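Talterell Insulation Products
Careers: Extrusion Line Operator, Heat Shrink and Sleeving

Talterell makes heat shrink tubing, braided sleeving and molded cable boots for panel builders and harness shops. We are hiring three operators for our plant in Natby. The jobs are full time and permanent, on the early or the late shift.
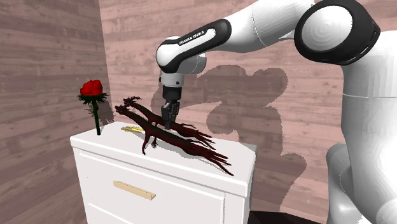

What you will do

Set up and run one extrusion line and the expander that goes with it. Load resin and color, thread the line, and bring it up to speed. Measure wall thickness and inside diameter at the start of each reel and every 800 feet after that. Cut samples for the shrink test and write the results on the reel card. Change tooling between sizes. Most of our orders are for small sizes in black and clear, so expect several changeovers on a shift.

You will also help pack and label finished reels when the line is down for cleaning. Our largest customer, Gasser, takes cut lengths in bags, and those are checked by hand before they ship.
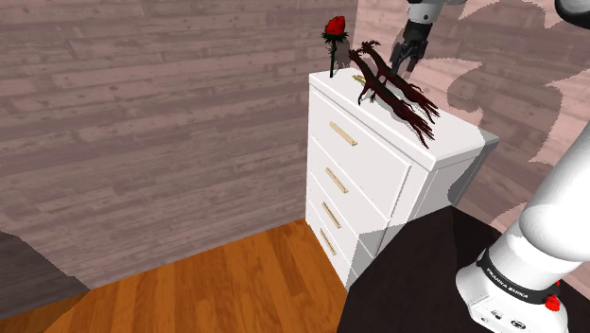 Operators report to the shift lead and work next to the quality bench, so questions about a bad reel can be settled on the floor.

What we ask for

Three years in extrusion, wire and cable, or similar plastics work
Able to read a drawing and use calipers and a pin gauge
Able to lift a 40 lb reel
Comfortable entering data in Furkitus, our job tracking system (we will train you)

Pay and benefits

Hourly pay depends on experience, with a shift premium for lates. Health and dental plans start after the first month. Work boots and safety glasses are supplied.

How to apply

Send a resume and a short note saying which shift you prefer to the Talterell hiring office, or fill out the form at the front desk. Please quote job number 71. Interviews will be held in September and include a walk through the plant.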